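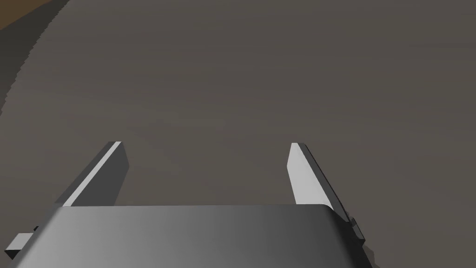 Spent this afternoon at the Hjaltested open day in Beltenley. Thursday, January 23, 2020, doors at 1. Posting my notes while I still remember them. 1/14

They had three stations running: packing, a palletizer behind a fence, and a simulation room at the back. I went mostly for the simulation room, so most of this is about that. 2/14

The sim software is called Sirus. The company that makes it is Ondudus, and two of their engineers were on hand to run it. Hjaltested has been using it since December to test pick routines before anything goes on the floor. 3/14

The demo has an arm with a two-finger gripper working over a table. You can look at it from outside, or switch to a view from just behind the gripper. They left it on the second one most of the time, on a big wall screen. 4/14

That view took me a minute to get used to. You lose all sense of where the rest of the arm is. But you can see the gap between the fingers and the tabletop past it, and for lining up a grasp that's most of what you need. 5/14

Each run starts the same way. Fingers wide open, nothing held. Then the software places a part somewhere on the table and the arm goes for it. If it misses or drops the part, the run is logged as a fail and the table resets. 6/14

They do over 2,000 of these overnight on one machine. In the room they slowed it down to normal speed so people could follow. We watched maybe ten minutes of it. 7/14

Success rate on the routine they were showing was 43 percent. The engineer gave the number without being asked. It was a new part shape and they had only started on it Monday. The older routines do a lot better, but I didn't write those numbers down. 8/14

I asked how well the results carry over to the real arm. Answer: motion carries over well, contact doesn't. Friction at the fingertips is the main problem. They measure it on the real gripper and put the values back in, and it still takes a few rounds. 9/14

Someone else asked about graphics. The gripper in the sim is plain gray shapes, and the table has a wood-type grain on it but not much else. They said they keep it simple for speed, and that they add texture later if a camera is going to be part of the routine. 10/14

The packing station was more of a crowd pleaser. It does 600 boxes an hour when it's fed properly. It stopped twice while I was there, both times on a bent flap, and an operator cleared it in under a minute. 11/14

Couldn't get near the palletizer. The line was long and they were letting in small groups. If you go to the next one, do that first. 12/14

Practical stuff: parking is on the east side of the building, not the front. You need closed-toe shoes for the floor tour but not for the sim room. Coffee was free and ran out by 2:30. 13/14

They handed out a sheet with the Sirus hardware requirements. I'll type it up this weekend and add it to this thread. If you have questions for the Ondudus people, reply here and I'll send them in one email. 14/14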